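Fostine Soft Goods Kit: two-finger gripper, pads and wrist camera for handling cloth

Home / Grippers and end effectors / Fabric and garment handling

Lead time: in stock, ships from our Geelong workshop
Warranty: 24 months, excluding pads
Page last updated: 24/05/2023

If you've ever tried to get an arm to pick up a T-shirt, you'll know why we ended up making this kit. Boxes are easy, bottles are mostly easy, and then somebody drops a crumpled bit of laundry on the bench and your lovely pick routine spends the afternoon pinching air. We sold plain grippers for a good few years before enough customers rang us about cloth (uni labs mostly, plus a couple of commercial laundries and one very patient quilting supplier) that we put our heads down and designed something for it.

The Fostine kit is a pair of long angled fingers with replaceable rounded pads, a parallel drive unit, a wrist camera bracket and the cabling to suit. The pads are the bit we fussed over most. Square edges snag on knits and hard plastic slides straight off a smooth cotton, so we settled on a grey moulded pad with a softened top edge and a little give in the face. They're held on with a single brass screw each, and you can swap a worn set at the bench with the hex key in the box while the kettle boils.

Working on a light blue cloth over a white surface:

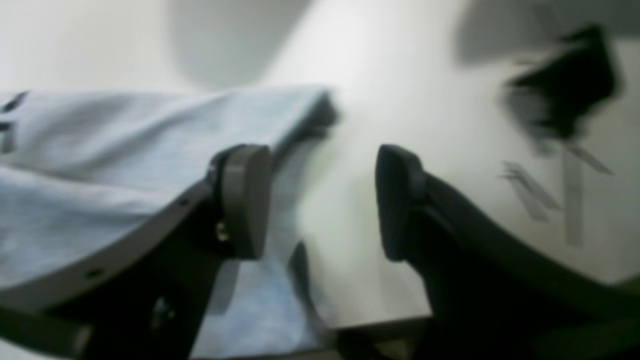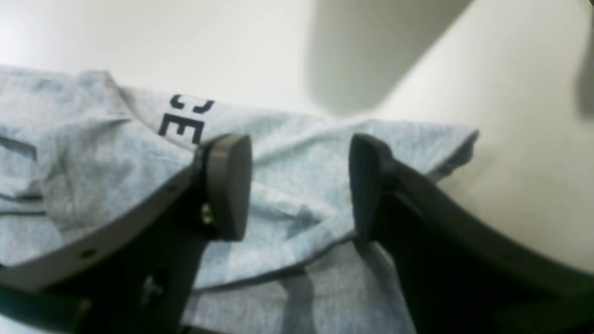
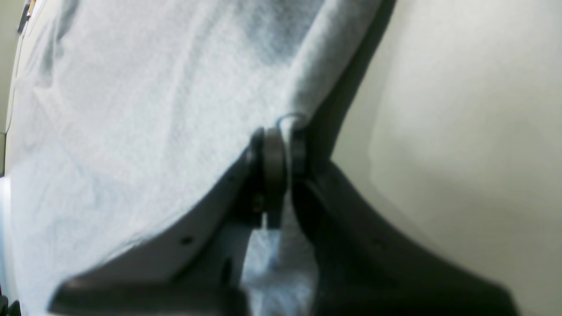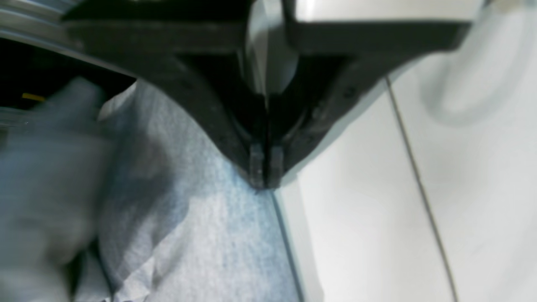
People often ask whether they need the camera bracket or whether an overhead view will do. You can certainly get by with overhead, and plenty of our customers started there. The trouble with fabric is that the fingers hide the very fold you're going for at the moment you most want to see it, and having a second view down at the wrist makes life a lot easier when you're teaching a grasp or working out why one failed. The bracket takes most small board cameras and adds very little to the overall reach. Have a look at the mounting drawing before you order, as the older Vasconcelos wrist plate needs a spacer (we'll pop one in free if you mention it in the order notes).

What's in the box

Drive unit with finger set, assembled and checked
Two spare pairs of pads
Wrist camera bracket with fixings (camera not included)
Cable, 2000 mm
Hex key, spare brass screws and a printed quick start guide

Good to know

Total mass with bracket: 1000 g
Software: drivers for the Tirnasano controller are included, and there's a plain serial protocol for everyone else

A word on bench surfaces, seeing as it comes up on nearly every support call. A smooth white top looks very smart and gives you good contrast against coloured fabric, but thin cotton can skate about on it when the pads come in low. If that's happening to you, slow the last part of the approach and try closing a touch earlier. Some of our customers lay down the Grelau bench mat, which we also stock, and they seem very happy with it. Pale cloth on a pale bench is harder going for the camera, so a darker mat might earn its keep there as well.

Pads are a wearing part. On ordinary garments we suggest giving them a look every 400 hours and replacing them when the face goes shiny. Towelling and denim are rougher on them, so check more often. Please don't clean them with solvent! Warm water and a drop of dish soap is all they want.

Pricing

The complete kit is on our current price list, and spare pads are sold in pairs under part number 224. Schools and universities get our education rate, just send the order through from your institution's email address. We've got another production run planned for August, so if you're after several units for a teaching lab, drop us a line early and we'll put them aside for you.

Add to quote | Download mounting drawing | Ask us a question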